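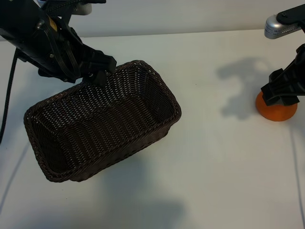
Aug 26, 2021

Sylvie Cormier and I drove out to Trulport for the basket makers' open day at the Perron works. We left at seven, stopped once for petrol, and were parked in the field behind the works by half past nine. Parking was free. The walk from the field to the gate takes five minutes and is uneven, so wear proper shoes.

Perron has been making willow baskets on the same site for three generations. The yard is long and narrow, with the soaking tanks down one side and the drying sheds down the other. Visitors go round in groups and you get a sticker with your tour time on it. Ours was the ten o'clock.

The first stop was the willow store. Bundles are stacked by length, with the shortest near the door. Our guide was Wayne Gagnon, who started as an apprentice in the yard and now runs the weaving shop. He explained the difference between brown, buff and white willow. Brown is dried with the bark left on. Buff is boiled for several hours and then stripped, and the tannin from the bark colours the rod. White is stripped without boiling, in spring, when the sap is up. I had always thought buff was a dye.

Brown willow needs the longest soak before it can be worked. Wayne said he allows a day for every foot of length in cold water, and then leaves it overnight wrapped in a damp cloth. A customer had asked him that week if warm water would speed it up. It does, but he finds the bark marks more easily.

The tanks were old farm troughs with concrete blocks to hold the rods under. They smell a bit like a pond. One of the children in our group put an arm in up to the shoulder and had to be dried off with a tea towel.

After that we had forty minutes in the weaving shop, which was the best part of the day. The weavers sit on low boards with their legs out in front and the work on a sloping lapboard. I would not last an hour. A woman at the far end was making a round log basket, and we watched her put in the upsett, the band of heavier weaving that sets the angle of the sides. She beat it down with an iron every few strokes. Next to her a man was finishing borders on bread baskets. He did one while we stood there and didn't look up once.

Sylvie asked about square and rectangular work. It is harder, according to Wayne, and the price shows it. The base is made flat in a screw block with thick sticks at the edges, and the corner posts have to be kept upright while the sides go up, or the whole thing leans. Rounded corners are more forgiving. He passed round two trays, one with sharp corners and one without, and you could feel how much tighter the weave was on the second.

The open weaves were on a separate bench. Fitching, where pairs of rods are twisted round the stakes with gaps left between, uses less willow but needs steady hands to keep the spaces even. Most of the laundry and pigeon baskets used to be made that way. Perron still has an order book from the old days on show, open at a page with an entry for 294 fish baskets for one merchant.

Lunch was in the end shed. Ternetti, a bakery from the town, had a stall with filled rolls, soup and a very good plum slice. The queue was slow from twelve to one. Tea was from an urn and cost very little.

In the afternoon there was a sale of seconds. I bought a small brown basket with handles for the hall, for gloves and post. Sylvie wanted a log basket at £59 but it would not fit in the boot with her folding chairs, so she has left her name for one in November, when they open again. There was also a stall from Tirwood selling bodkins, shop knives and bundles of rods for people who make their own. I asked about beginners' classes and was given a leaflet. They are on Saturdays and you take home what you make.

Dogs are allowed in the yard but not in the weaving shop. The toilets are by the gate. Card payments worked in the sale but not at the food stall, so bring some cash.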